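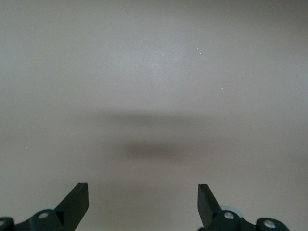

*Blick der Handgelenkkamera auf die graue Fläche, Finger offen, davor nur ein weicher Schatten und ein paar winzige helle Punkte.*

**Zwischenbericht Greifervergleich, Arbeitspaket 2**
Stand: Montag, 30. März 2020

Im Januar hatten wir zugesagt, zwei Greifer und zwei Kamerapositionen am selben Arm zu vergleichen. Der Stand ist besser als befürchtet und schlechter als im Antrag.

**Greifer.** Der Trisska mit den flachen Fingern hat seine 400 Griffe hinter sich, 316 davon gelten nach unseren Kriterien als gelungen. Der Urkero kommt bislang auf 100 Griffe und steht seither still, weil ihm ein Ersatzteil fehlt, dessen Lieferdatum sich wöchentlich um eine Woche verschiebt. Eine Quote für ihn nennen wir erst, wenn beide Reihen gleich lang sind.

**Kamera.** Am Handgelenk sieht die Kamera beide Fingerspitzen, und zwar auch bei offenem Greifer. Dafür sieht sie den Schatten auf der Fläche. Die Objekterkennung in Mahuika hält solche Schatten gelegentlich für ein Werkstück und meldet sie mit einer Zuversicht, die wir uns für echte Werkstücke wünschen würden. Leere Flächen laufen deshalb jetzt als eigene Testklasse mit; bisher liegen dazu 1115 Aufnahmen vor. Helle Krümel und Staub lassen wir darin absichtlich liegen – in der Halle wischt auch niemand vor jedem Griff.

Die Vergleichsposition am Stativ ist eingemessen, aber noch nicht ausgewertet.

**Steuerung.** Der Umstieg auf den Boler-Controller hat drei Tage länger gedauert als geplant. Zwei davon gingen für eine Einheit drauf, die im Handbuch Millimeter heißt und in der Schnittstelle Meter ist. Schäden gab es keine, der Not-Aus ist nun allerdings gründlich erprobt.

**Mittel.** Wir liegen im Plan. Der Posten für Verschleißteile ist fast unberührt, was am Stillstand des Urkero liegt und nicht als Sparerfolg gewertet werden sollte.

**Nächste Schritte**

- Urkero-Reihe auf 400 Griffe bringen, sobald das Teil da ist
- Erkennung mit den Leeraufnahmen nachtrainieren
- Stativ gegen Handgelenk auswerten, mit identischer Beleuchtung
- Einheiten in der Boler-Anbindung dokumentieren, diesmal schriftlich

Für das Arbeitspaket 3 bitten wir um eine Verschiebung des Beginns um vier Wochen. Der Kostenrahmen ändert sich dadurch nicht.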